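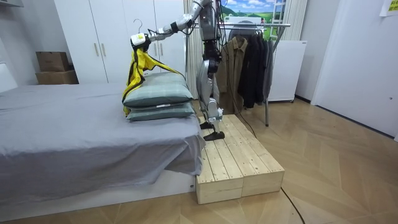 Yellow garment with black trim, on its hanger over the pillows.

"Everything goes on the bed first," she tells me, before I've even found somewhere to put my bag. "If it's on the bed, you have to deal with it before you can sleep. That's the whole trick, and I charge money for it!"

I'd asked for an hour with the woman behind Kistine, a one-person closet and bedroom service that I kept hearing about from friends with too many sweaters. She agreed on two conditions: I wouldn't use her name (she likes to keep the business and her mailbox separate), and I'd bring a bag of my own clothes. I brought two bags. I'm not proud of it.

She started out on the sales floor at Utora, folding knitwear for eight years, and she still folds like someone is about to walk past and check. When the store closed she spent a summer helping a cousin pack up a house, and by September she had 11 people asking if she'd do theirs. Now she keeps to small bedrooms, mostly apartments, mostly people who've run out of rail.

So why hangers, I ask. Half the internet wants me to roll my T-shirts into little sausages.

"Rolling is fine if you're going on a trip," she says. "At home you forget what you own. I had a client with 176 tops. We put them all out, and she kept saying, oh, I love this one, where has this been? It had been in a drawer, rolled up, under nine others."

Did she keep them all?

"She kept 100. I thought that was still a lot, but it's her closet. I don't make people cry over a cardigan."

She has opinions about hangers – strong ones. Wire goes back to the cleaners. Padded ones are for things you wear once a year. For everything else she wants one kind, all the same thickness, all with the hook facing the same way. She once ordered 200 of them from a supplier called Gadoneo and they came in a box so big she used it as a side table until Christmas.

I ask how you're supposed to hang something properly, feeling a bit silly, because surely I know this. I don't know this. I've been pushing hangers down through the necks of my shirts my whole life.

"From the bottom! Always from the bottom," she says, and takes the shirt out of my hands. "You go up through the hem and out at the neck. If you shove it in from the top you stretch the collar, and then you come to me and say the shirt was cheap. Maybe it was cheap. But you also pulled it."

Bright colors get their own treatment. She doesn't arrange by color (too fussy, she says, and it lasts a week), but she does like to put one loud thing at each end of the rail, a yellow or a red, so your eye has somewhere to stop.

"Yellow people always apologize for the yellow," she tells me. "They say, I never wear it. Then it goes on a hanger at the front and they wear it on the first sunny day. Black trim helps. It goes with the pants you already have."

The bed itself matters to her more than I expected. She likes a firm mattress for sorting, with the pillows stacked so there's a bit of height to lay things over. Long pieces go across the pillows and short ones go flat at the foot. Anything still on its hanger stays on its hanger until it's been decided on, even if that makes a heap.

"People take it all off the hangers to be neat, and then they have two jobs," she says. "Leave it on. Hold it up by the hook, look at it, yes or no."

And the maybes?

"Maybes go on the chair. If you don't have a chair, you don't get maybes."

We talk about furniture for a while. She's fond of plain pine, the unfinished kind, and she's been after a low storage bench from a workshop called Gál that she saw in somebody's hallway. She hasn't bought it. She says she'd only fill it. Her own closet, she admits, is 2000 millimeters of rail and one shelf, and she has kept it to that through three moves.

Does she ever come home and just drop her coat on the floor?

"On the bed," she says, laughing. "I told you. Everything goes on the bed."

By then we've gone through my first bag. Six things are back on hangers, hooks all facing left, and a gray dress I'd been keeping for no reason I could name is folded by the door. She holds up a striped shirt by the hook and waits. I say maybe. She looks around for a chair.

Kistine takes bookings for single bedrooms, and she asks that you don't tidy up before she comes.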